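I've had the Zesora hand blender since January and I use it most days, mainly for soup. It cost me £46 from the little kitchen shop in Flarkthorpe, and I nearly went for the Flisosa instead (same price, nicer colour!). Glad I didn't, my sister's got that one and it screams like a moped.

There are 2 speeds and I only ever bother with the fast one. Leek and potato goes properly smooth, and it even managed a tin of chickpeas, though I had to add a good glug of water first.
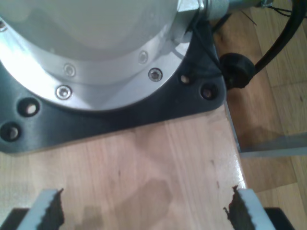 Cleaning is easy enough, the foot twists off and goes in the dishwasher. My one real moan is the lead, it's far too short for my worktop and I end up blending next to the kettle. The beaker that comes with it is a bit flimsy too. Would still buy it again, and I'd give it four stars if the lead was longer, so three for now.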